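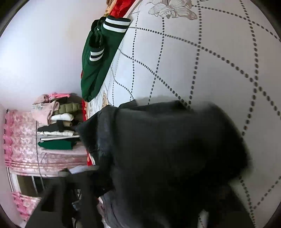 Clothes on a bed, with a hand-held gripper reaching in.

How do you teach a robot to fold a jumper?

Have you ever been told to fold your washing and thought, "Why can't a robot do this?" I think it every single week! So I went and asked. I write the science pages for kids here, which means I'm allowed to bother people with questions all day long, and this time I bothered the folding team at Morin. That's a robot lab in Plunville, and they've spent a long time thinking about laundry.

The first thing I learned is that clothes are really, really hard for robots. Think about a wooden block. You pick it up, you put it down, and it's still the same shape. Now think about a jumper. You grab one sleeve and the whole thing flops and twists and turns into something new. A black jumper on a bed can look like a blob, or a bat, or a sleeping cat. You know it's a jumper because you've seen hundreds of them. A robot hasn't seen any, unless somebody shows it.

Showing it is the fun part. The team uses a tool they call a gripper. It has two fingers that pinch together, a bit like salad tongs, and a camera rides along on it. A person holds it in their own hand and does the job with it – picking up, pulling, folding, laying flat. The camera records everything from the gripper's point of view. No robot needs to be there at all! You could do it at your own house, and that's how the team likes it, in real bedrooms with real curtains and real piles of clothes.

Why does it matter where the camera sits? Imagine learning to tie your shoelaces by watching someone from across the street. Pretty tricky. Now imagine you could look out from right beside their fingers. Much better. When the robot gets its turn, it has the same kind of fingers and the same kind of camera, so what it sees looks a lot like what it has been shown.

The lens on the camera is special too. It's called a fisheye, and it sees super wide, so a straight line near the side can come out bent like a banana. (I held one up to my face and my nose was enormous.) The wide view means the robot can keep track of the sleeve it's holding and the rest of the bed at the same time.

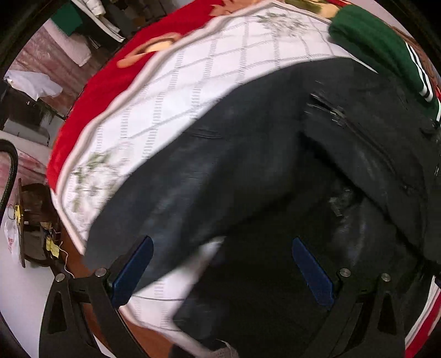

Why don't they just tell the robot what to do, step by step, asks Altell. Good question, and I asked the very same thing! People have tried. You can write a list like "move left, pinch, lift", and it works nicely if the shirt is in exactly the right spot. Then someone bumps the bed, the shirt slides over a bit, and the robot pinches nothing but air. With examples, the computer looks for patterns instead. It slowly picks up things like where people tend to grab a sleeve, or what they do next when a corner has flipped under.

Now for the experiment. The team wanted to find out if lots of different homes would help, so they trained 2 robot "brains" (they're really computer programs, but I like calling them brains). The first one learned from 1220 recordings, all made in one tidy room at the lab. The second one learned from 2119 recordings, made in homes all over Plunville and in Flosthorpe, the next town along. Then in February both brains had a go at folding in a bedroom they had never seen before.

The homes brain did better. It coped with spotty sheets and stripy sheets, and with two dark things lying on top of each other. The lab brain got muddled a lot and once folded the corner of a blanket very neatly, which wasn't what anybody had asked for.

But hang on. Did you spot the problem? The homes brain had more recordings as well as more places! So was it the different homes that helped, or just the extra practice? I asked, and the team said they don't know yet. To make it a fair test they have to give both brains the same number of recordings and try again, so that's what they're doing now. I thought that was a pretty good answer.

Something to try at home: get a pair of kitchen tongs (ask first!) and try to fold a T-shirt on your bed without touching it with your hands. Then scrunch the shirt up and have another go. Did you grab it in the same place both times? I took ages, and my sleeves were still sticking out at the end.

If you think of a better way to do it with tongs, write in and tell me – I'll pass it on to the team.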